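Gavero Packing Room — Folding Cell Project
Progress report to the Ladia Fund
Thursday, September 16, 2021

Hello again from the packing room! You asked for less spreadsheet and more story this time, so the numbers are in the attachment and I'll just tell you how we're getting on.

Quick refresher for anyone new on your side. Gelto, our small-parts line, ships in thin card boxes that arrive flat, and we've always folded them by hand. On a full shift one person folds 200 of them, and by the end of it their thumbs let them know. Your grant paid for the two-arm folding cell and for the hours our packers spend teaching it. We set it up on the long bench by the Zacharias Street door, and it's been running practice folds since summer.

The arms work as a pair, one to hold and one to fold, which is how most of us do it too (once you've been shown).

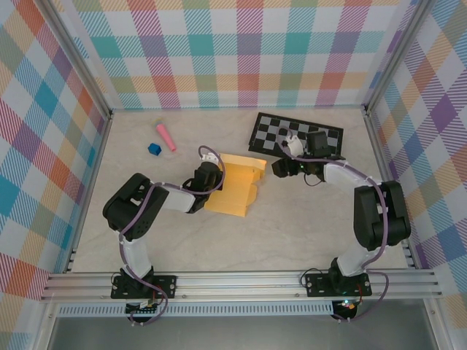
Practice folding in the cell, with the card between the two arms.

What's going well: the big panels. Long straight creases suit the arms, and the packers got the knack of demonstrating them quickly. Two of our crew now do the teaching, each with 2 hours a day off the packing line for it, and those hours are covered so the others don't end up carrying the extra. That was the first thing people asked about when we announced the project — who picks up my boxes while I'm over there? — and I'm glad we sorted it before the cell was switched on.

What's slow: tabs. A person feels a tab catch and gives it a wiggle without thinking. The arms have to be shown that wiggle, over and over, and the thin card doesn't forgive much. We changed the order of the fold in the last period so that the side panel comes up before anybody worries about the small flaps, and the packers like that order so much that a few of them have switched to it at the hand bench.
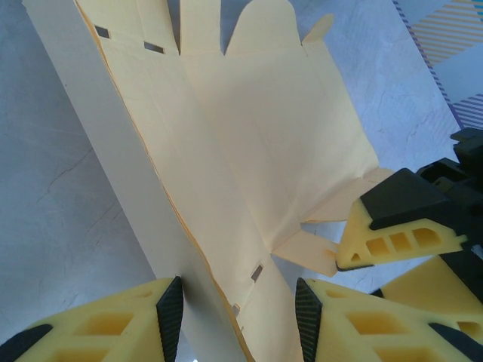
Side panel up, a lower tab held by the second gripper.

Out of the last 52 practice boxes, 30 came out good enough that our checker would have passed them. I know you were hoping for a higher number by now, and so was I. Most of the rejects were tabs that went in crooked or not at all. A handful were crushed corners, and those were mostly down to a batch of card that had been stored badly, so I've moved the stock off the floor and onto a shelf.

Getting the flat card into a good position is the other job we underestimated. For now a packer lays each blank in the cell. It's dull work, they've told me so at length, and I'd like to get it off their plate.
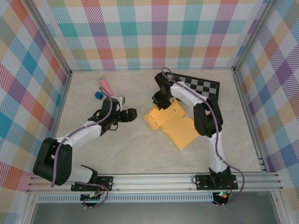

Flat card on the cell floor, right-hand gripper over its top edge.

Now the people side, which I know matters most to you. No hours have been cut and no jobs have gone, and the written promise we made on that still stands. What has changed is the rotation. Nobody folds for a full shift anymore; it's half a shift at most, then labels or checking. That change came out of the planning talks for the cell, and we could have made it years ago without any robot at all, so I'm a bit embarrassed. Sore hands still come up at the weekly meeting, but less than they did in spring.

Not everyone is sold. One of our longest-serving packers thinks the cell will never be as quick as she is, and at the moment she's right by a mile. A couple of others worry about what happens when the grant ends. I've told them what I know, and I'd love to have something firmer from you to pass on — even a short note would help.

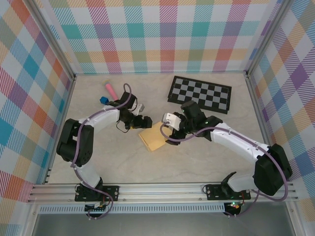
For October we want to spend most of the teaching hours on tabs, try a simple tray for feeding the blanks, and bring a third packer into the teaching pair so that holidays don't stop everything. The tray should come out of the existing budget. Training the third person won't quite, so there's a small request on the last page of the attachment. Could you let me know on that one before the new rotation goes up on the board?

Come by if you're in the area. Mornings are best, when both of the teachers are in.

Packing Room Supervisor, Gavero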